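# Audience Survey at the Dusine: Why People Still Pay to See Old Movies

Jolien De Bruijn
Film and Media Studies, second-year project
8/25/19

## Background

The Dusine is a single-screen movie theater on Lai Street with 317 seats. It shows new releases on most nights and runs an older film as a late show once a week. My project asked who comes to the late show and how they hear about it.

I chose the topic after the January screening of *Drollano*, a 1970s crime picture that has never had a proper home release. The theater sold out. The manager told me she had expected half a house, and she didn't know where the extra people had come from.

## Method

I wrote a one-page form with nine questions and handed it out in the lobby before each late show. People dropped the forms in a box by the exit. I printed 2,000 forms for the whole run and got 998 back. I threw out the ones with fewer than four answers, and those are not in the 998.

The first version of the form asked for an exact age. Many people skipped that line, so I changed it to age ranges after the second screening. Answers from the first two nights were sorted into the ranges by hand.

I also did short interviews with people waiting in line. These were not recorded. I took notes and typed them up the same night.
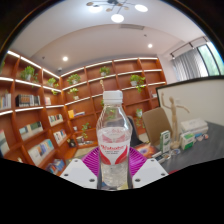

The interviews went slower than planned. Most people were happy to talk but wanted to talk about the movie they were about to see, and I had to steer them back to the questions. I dropped the question on ticket prices from the interviews because it was already on the form.

## Results

The largest group was people aged 25 to 34. I had expected more students, since the campus is close by. Students did come, but mostly for comedies and horror.

Word of mouth was the most common answer to "How did you hear about this screening?" The printed program came second. The theater's own web page came last - several people wrote that they didn't know it had one.

On a separate question, 200 people said they had already seen the film at least once. For *Cireck* this was nearly everyone who answered. That movie plays on TV every winter, and people still bought a ticket.

## Problems

The forms were only in English. People who arrived late usually didn't get one, so the numbers lean toward those who came early. Regulars may also have filled in a form at more than one screening. I asked them not to, but there was no way to check.

The full table of answers is in Appendix A, and the two versions of the form are in Appendix B.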